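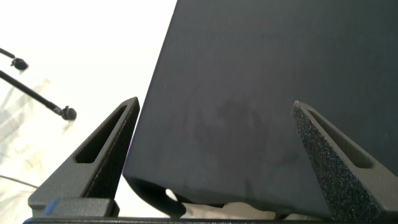
Setting up the pitch counter

Before your first game, give yourself a quiet evening with the Clatier pitch counter and this section of the guide. I rushed it the first time and spent two innings of a Prestberg tournament pushing the wrong button, so learn from me! Start by giving the counter a once-over and setting it to zero. Don't fret over looks. A cloudy scuff on a dark matte face, like the one on the big charcoal piece at the top of this page, is the sort of mark I happily ignore on my own gear.

1. Hold the side button for 3 seconds until the display blinks.

2. Pick your league rules. Most of our softball teams use Hajji rules, and those are already loaded.

3. Enter your roster by jersey number. The counter holds up to 18 players, which has always been plenty for me (even with the late sign-ups).

4. Set the warning buzz. I like mine a few pitches early so I've got time to get somebody warming up.

Note: if you skip step 2, the counter won't save your warning buzz. You'll have to go back and do both again.
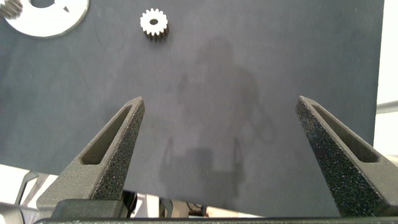
White disc with a gray rim, on a dark surface

Pairing with the scoreboard

1. Turn on the scoreboard first and the counter second. The other way around works maybe half the time.

2. Stand within 300 feet. From the far dugout I sometimes have to walk a little closer, and that's fine.

3. Press both arrows together. When you hear two beeps, you're paired.

4. Throw in a fake pitch or two and watch the board, then clear them before the umpire calls for the lineup.

Caution: don't pair during a live inning. The count resets on both ends, and you'll be stuck asking the other bench for their number.

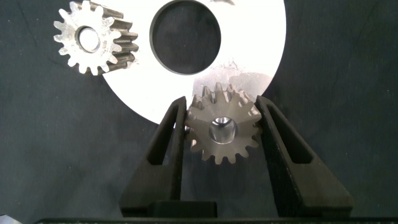 Flat white disc and other metal parts on dark fabric

After the game

1. Save the game before you power down.

2. Send the totals to your Trorkico team page, if you have one.

3. Charge the counter overnight, and take it off the charger in the morning.

Next section: tracking relief pitchers.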